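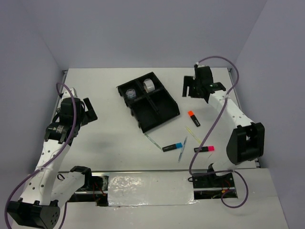 The four-compartment tray on the work table.

Home and Office Order, Evening Section
Handout for Week 3: The Divided Tray
Pileden Adult Learning Center, Thursday group

Welcome back, everybody, and thank you for the lovely pile of drawer stories you turned in last time. I read them all with a cup of tea and laughed more than once. Nearly all of you wrote about the same drawer, the one where the pens go to be forgotten, so this week we are slowing right down and spending the whole session on one plain tray with dividers in it. It sounds like a small subject, I know, but I have been teaching this course since 2000 and the tray is still the evening people write to me about afterward.

Before you put anything in

Start with the tray empty, or as near to it as you can get, and put it on a clear surface with good light. A pale table is best for this if you have one, as small dark things show up so much better. Wipe the compartments out with a barely damp cloth and go into the corners with a cotton swab. If your tray is shiny black plastic, you will find that dust shows on it almost right away, and you can decide for yourself how much you mind.

Then tip out your drawer beside it. Please don't sort yet! Just spread everything flat with your hand and have a good look. In our April survey one of the groups found 47 pens in a single kitchen drawer, and 9 of them wrote. Try every pen and marker on scrap paper before it earns a place, and put the dead ones straight in the bag by your chair so they can't sneak back in.

Giving each compartment a job

We use what the old Schmieder workbook calls "one family to a room." Pens and pencils are a family. Tape is a family all by itself, mostly on account of its shape. Clips, pins and other things that scatter are a family, and they nearly always want a container of their own inside the compartment. Caps, markers, erasers and the little colorful odds and ends make up the last one, and I'm afraid it will always be the untidy cousin.

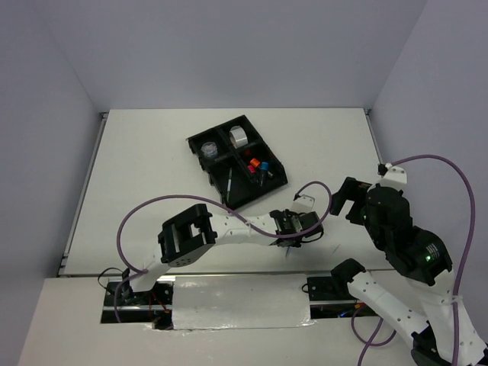 Tape is worth a few extra words. A roll standing on its edge takes up less floor than one lying flat and is easier to pick up with one hand, but it needs a wall on either side or it will wander when you pull the drawer open. If your compartment is a good deal wider than the roll, lay it flat and don't fret. Small tubs with lids are wonderful for anything under the size of a thumbnail, and a clear one saves you writing a label. I wash out the little ones from the deli and have kept some of them for years.

Long things should lie lengthwise, and if a pen has to go in at a slant, well, let it. I used to be strict about this. A slanted pen in the right compartment is perfectly easy to find, and I would much sooner you spent the evening on the other drawers.

Loose caps go with the markers until each has been matched. Give them until next class, and then be brave.

Wear and mending

Trays take a fair amount of knocking about. The divider rims go first, in my experience, particularly on the thinner kind that slide into slots. A strip of clear tape over the top edge will often keep things going for another school year. Press it down from the middle outward with the back of a spoon, and try to do it on a dry day, because it wrinkles if you so much as look at it. People who want a stronger mend can ask me for the Brudberg sheet, which covers glues for hard plastic and how to test one on the underside first. 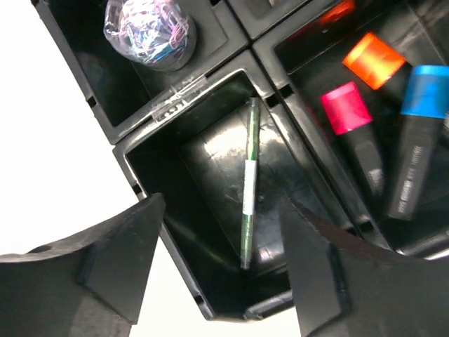 Paper clips can stay in their bag if the bag is clear and you can get two fingers into it. I know some of you bought the pretty dishes from the Prakine catalog, and they are very nice, but a dish of clips in a moving drawer ends up as clips in the whole drawer.

For next time

Do one drawer only, please. Write down what each compartment is for, live with it for the week, and make a note whenever your hand goes to the wrong place. Those notes matter more to me than a neat result, so bring them even if the tray looks dreadful by then.

Bring as well: your tray, scrap paper, a soft cloth, and any small lidded tubs you can spare for the swap table. Doors open at the usual time and the kettle will be on.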